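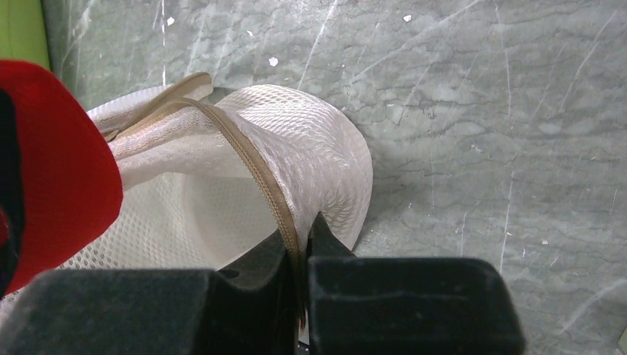 Robot demonstrators wanted (part-time, paid)

Plandach is looking for nine people to show robot arms how to handle soft household things. You will steer the arm yourself, by hand or from a remote control desk, and the movements you make are recorded so that a robot can later be trained on them. The work starts in September at our Clivon site and runs for six weeks.

You do not need any background in robotics, computing or engineering. We have had good demonstrators who came from kitchens, sewing rooms and warehouse jobs.

The work

Most of this round is about zips and bags. Mesh laundry bags and pouches give the arm trouble. The fabric gives way when it is pushed, it folds over on itself, and the zip tape bends in the gripper. A person can feel all that through their fingertips. At the remote desk you have to judge it by eye, from the wrist camera, and it takes some getting used to.

A typical task sheet might ask you to:

- take hold of the zip tape near the rim and keep hold of it while the bag is moved
- close the gripper on a zip pull and draw it along a curved edge
- turn a pouch over and set it down flat
- pick up a pouch by its border without creasing the middle
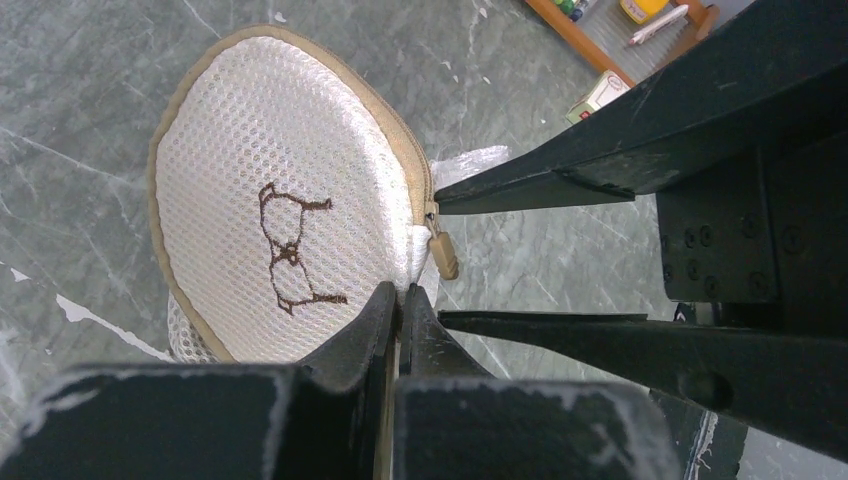
Mesh pouch with tan piping, fingertips just below the zip pull.

You will repeat each task many times, with the item put down in a different position for each attempt. Attempts that go wrong are kept too and marked as such, so please do not try to hide a dropped bag. The set we are building, called Plumness, is meant to hold 2000 finished demonstrations by the end of the round. We have 223 so far, all from the pilot.

Two ways of working

Hand guiding: you stand beside the arm, hold it near the wrist and move it through the task. This is the more physical of the two. The arm carries its own weight, but your shoulders will know about it by the end of a shift.

Remote control: you sit at a desk and move a small handheld controller, and the arm copies you. There is a slight delay. Most people find it awkward on the first day and fairly natural by the third.

Everyone is trained on both. After the first week we try to give people the one they prefer -- though we cannot promise it every shift.

Hours and pay

Shifts are four hours with two breaks. There are morning shifts on weekdays and one longer session on Saturday, which is optional. We ask for at least three shifts a week. Pay is hourly, with training days paid at the same rate, and the rate is set out in the information sheet we send before you apply. Travel to the site is refunded on production of a ticket or receipt.

Who can apply

You must be 18 or over and able to work in the UK. You should have steady use of both hands and be able to see a screen clearly, with glasses or lenses if you wear them. Left-handed people are very welcome; our pilot had too few. If standing is difficult for you, say so on the form and we will put you down for remote control only.

You should also be content with slow, repeated work. Some people enjoy it and some are bored within the hour. Both are fair, but it is better to know beforehand, so we offer a short trial visit to anyone who wants one.

What we record

The arm's movements, the gripper's opening and closing, and the view from the wrist camera. We do not record sound. Your hands may come into view during hand guiding, and you will be asked to sign a consent form covering this. Demonstrations are stored under a number and not under your name. You may withdraw at any point in the round and will be paid for the shifts you have done.

How to apply

Ask for the information sheet and form at the Plandach front desk in Clivon, or use the contact page on our website and put "Plumness demonstrator" in the subject box. Forms are handled for us by the Mekonnen staffing office, and they will reply to everyone, whether or not there is a place. Please list the days you can do and any you definitely cannot.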